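I'd been trying to pin down Bello Jibrin for a chat since he took up long-distance walking at 50. We finally managed it over tea and a very squashed lamington - his favourite, he says.

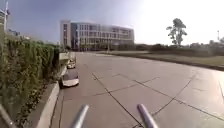 So what got him started? A bad knee and a bossy physio.

"She told me to do 4 kilometres a day and stop whingeing," he laughs. "I whinged the whole first month!"

These days he does 35 k on a good weekend, usually with his neighbour Itsuki Kamata, who brings the sandwiches (egg, always egg). They don't talk much before morning tea.

"I like the flat bits," Bello tells me. "Hills are for show-offs."

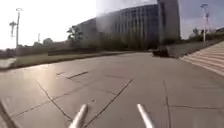 *Wide open concrete under a hazy sky.*

Next October he wants to try 100 k over a week. Itsuki hasn't agreed yet.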